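Chapter 6
Teaching by Demonstration

6.1 Showing the Task

Most of the programs in Part One were written line by line. The programmer chose each position, each speed, and each moment to open or close the gripper. That works well when the parts are rigid and arrive in the same place every time. The palletizing cell at the Nonderley plant in Chapter 3 ran for a full season on 19 stored positions.

Cloth does not behave this way. A shirt dropped on a table takes a new shape with each drop, and a stored position is of little use for picking it up. A person handles the same shirt without any trouble but would have a hard time writing down the rules. In teaching by demonstration, the person does the task, the system records it, and a control policy is fitted to the recordings.

There are three common ways to give a demonstration. In kinesthetic teaching, the operator takes hold of the robot arm and moves it through the task. In teleoperation, the operator stays clear of the arm and drives it with a joystick, a headset, or a second arm of the same shape. In the third way, the operator works with hand-held grippers and no arm is needed during recording. The jaws stand in for the robot's jaws, so the operator has to solve the task with the same limited grip the robot will have.

The third method suits laundry work. With a gripper in each hand, the operator can reach into a basket for one item while the other hand stays free over the table.
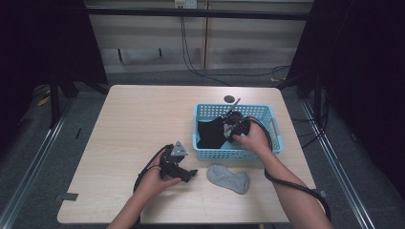
6.2 What Gets Recorded

A demonstration is stored as a series of time steps. Each step holds at least the position and orientation of each gripper, the opening of the jaws, and one or more camera images. In the Radex exercises at the end of this chapter, every stream is sampled at 50 steps per second. Streams that were sampled at different rates must be lined up before training, and Section 6.4 covers how to do this.

One complete run of the task is called an episode. The Bakke set used in this chapter has 700 episodes of sorting and folding small garments. The Delleton set is smaller, with 100 episodes, and all of them come from a single operator. We will train on both and compare the results.

Before going on, review coordinate frames in Section 2.3. Gripper positions may be given relative to the table, to the camera, or to the gripper's own position one step earlier, and the choice affects everything that follows.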